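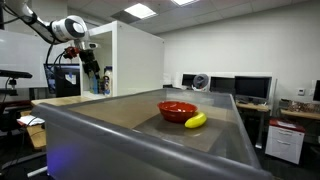
Small Things, Plain Surfaces: a gallery from the back desk

Welcome! I'm Matvii Hrynyshyn, and this page is where I put the play-food pictures that don't fit anywhere else on the site. I've been hooked on toy fruit and cheerful bowls for years now (my shelf at home is a disgrace), and I finally have a corner of the Karkavcombe pages to show some of it off. Thắng Kim helps with the captions and argues with me about colors. Click through slowly, there's no hurry!

1. Red bowl, yellow banana

I love these two together. The bowl is glossy red with a scalloped rim, and the plastic banana rests its curve against the side of it as if the two had been sold as a set. Put that much red next to that much yellow and you hardly need anything else in the bin.

The tan-brown sheet on the floor of the bin does a lot of work too. It picks up the overhead lights and gives back a little shine, and the shadow under the bowl stays nice and soft. Thắng wanted a white sheet. I held out for brown and I'd do it again!

A word on the bin, which gets more mail than the bowl does: big, gray, frosted walls, a thick rounded rim. I'm very fond of frosted plastic for this kind of thing. It lets light in without showing you everything that's going on next door, and there's a faint bluish-purple glow low on the front wall that I could look at all day.

2. Pale wood

Now for the quiet one. After all that red I wanted some wood grain, and this is my favorite sort: blond, with long lines running left to right, cream into beige into light tan, and slightly darker streaks at the edges of the boards. There's a bright patch of glare in the middle where the grain nearly washes out to white. 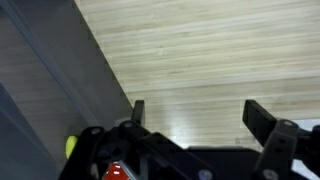

I have a real weakness for a light surface like that. Dark wood is handsome, sure, but it swallows a red bowl, and on pale wood even a tiny sliver of yellow-green jumps straight out at you. Thắng says I'd photograph toast on it if I were allowed. (I have. It looked great.)

Notes for fellow collectors

Scalloped rims come up more often than you'd think in secondhand boxes, so keep digging past the plain ones. With bananas I go for a bright, even yellow and a good strong curve, because a straight one never sits nicely against a bowl. Wipe glossy pieces with a soft cloth before you set them down, and check them again under the lights you'll be using, since fingerprints love to hide until the last minute.

The Protholm gallery has the wooden fruit, and the Vương pages have the tea sets, including the little blue one that everybody writes to me about. More bowls are coming to this page as soon as I can settle on an order for them. Thắng wants them by color and I want them by size, so for now they're in a box under my stairs.

Page updated October 23, 2022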